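Uvlow: a word list for home bakers

Uvlow is a plain text collection of baking terms, with the spellings people use when they write recipes down for family and friends. It started as a list I kept in a notes file, and it grew because bakers are wonderful at inventing words! The current release, Karpenko, has 3658 entries in 16 groups, from bread and batters to icing, fillings and (my favorite) the many names for the crusty end of a loaf.

If you are building a recipe search, a spell checker or a crossword, please dig in. I'd love to hear what you make with it.

What's in the download

terms.txt has one entry per line: the term, a tab, the group, a tab, and a short meaning in everyday words.
variants.txt maps odd spellings to the main one, so "donut" and "doughnut" end up together, and so do "sourdough" and "sour dough".
regional.txt holds 357 terms that mean different things in different places. Biscuit is the famous one, but wait until you get to "pudding" and "slice".

All files are UTF-8 with Unix line endings. Accents are kept in terms.txt and stripped in variants.txt, so you can match "creme brulee" typed on any keyboard.

Getting started

Unzip the folder anywhere and read terms.txt with whatever you like. A spreadsheet works fine if you set the separator to tab and turn off automatic dates (the entry "1-2-3-4 cake" gets mangled otherwise, and I lost a whole evening to that one).

Load variants.txt before regional.txt. A few regional terms point at main spellings, and the lookup comes back blank if they aren't there yet.

Groups that need care

Pastry and Dough overlap a lot. Brioche sits in Dough, choux sits in Pastry, and I'm happy to argue about both.

Surfaces and Tools is the newest group, added in February. It covers bench scrapers, rolling pins, couches (the cloth kind) and the countertop words: marble, slab, board, bench.
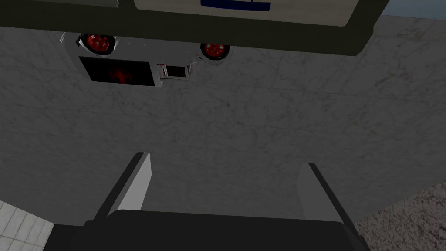
Known problems

Two entries for "proof" still disagree on whether it covers the first rise.
Plurals are patchy in Fillings.
The Trullach spellings came from handwritten cards, and some of the vowels are my best guess.

Contributing

Send new terms as a plain text file, one per line, with a note on where you heard them. Grandparents count as a source! Paraskevi Alexiou checks the Greek entries and has already fixed most of the phyllo section, which is so much better for it.

License

Free to use, copy and change, with credit to Uvlow.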